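Gripper bake-off: your questions, answered

I've been comparing grippers in simulation since August, and the same questions keep landing in my inbox, so I'm putting my replies in one place.
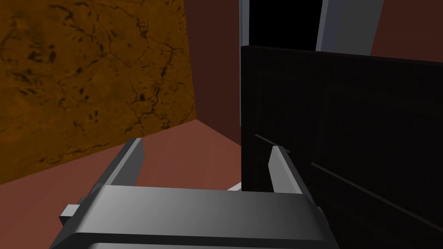

Most of you write in wanting a winner. I do have a favorite, but please read the bit about doors first!

Which grippers did you try?
Four of them: the Sternidix two-finger, the Ullwood in short and long finger versions, and the Hevelley, which I nearly skipped because the model files were such a pain to load.

Why do it all in simulation?
Money, mostly. I ran 3,000 tries in all, and I'd have worn out my arm (and my neighbors) doing that in the garage.

So who won?
The Sternidix, for me. On cabinet doors it got 66 percent of its tries, and the short Ullwood came close. The Hevelley is great on small stuff but its palm is so wide that it kept bumping the wall in tight corners.

Does the wrist camera view matter that much?
Yes — more than I expected. If the fingers hide the edge of the door, the controller starts guessing. I moved the camera back a little behind the palm and things got better right away.

Why do your rooms have such odd walls?
I shuffle colors and textures every 300 tries so the controller doesn't get too comfy with one kitchen.

Which controller are you using?
Wattanapong, default settings, except that I slowed down the final approach. Try that before you touch anything else.

Can I have your scene files?
Soon! I'm still cleaning up the folder names.

Last updated Fri 11 October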